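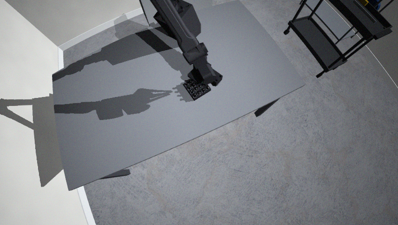
5. Setting up the Duvton adjustable table

Home Products Manuals Spare parts Contact

Search manuals Enter model number

Read this section before you fit the legs. You need the hex key from the parts bag, a Phillips screwdriver and a soft blanket to lay on the floor. Two people should lift the top.

5.1 Fitting the legs

1. Spread the blanket and lay the top face down on it.
2. Set a leg plate over each group of holes. The arrow stamped on the plate points to the nearest corner.
3. Start all 16 bolts by hand, then tighten them with the hex key. Work across the plate from corner to corner.
4. Push the legs into the plates until the spring button clicks.
5. Turn the table onto its feet. Hold it by the frame and keep your hands off the leg levers.

CAUTION: Do not use a power driver on the leg bolts. The inserts can strip, and stripped inserts are not covered by the warranty.

5.2 Setting the height

1. Release one lever and slide the inner leg to the mark you want.
2. Close the lever until it lies flat against the leg.
3. Repeat for the other legs, using the same mark on each.
4. Place a level on the top, first along the length and then across. Turn the feet to correct any slope.

Note: The feet have 6 mm of travel. If that is too little to level the table, move it to a flatter part of the floor.

CAUTION: Clear the top before changing the height. The most the table may carry is 166 lb, spread evenly.

5.3 Care

Wipe the top with a damp cloth and mild soap, and dry it afterward. Do not use bleach or scouring pads. Check the leg bolts one week after set-up and every December after that.

If you have the Hemmin side shelf, fit it after leveling. See section 6.

Revised 22 Jul 2023

We use cookies to remember your manual and language settings. Accept Manage settings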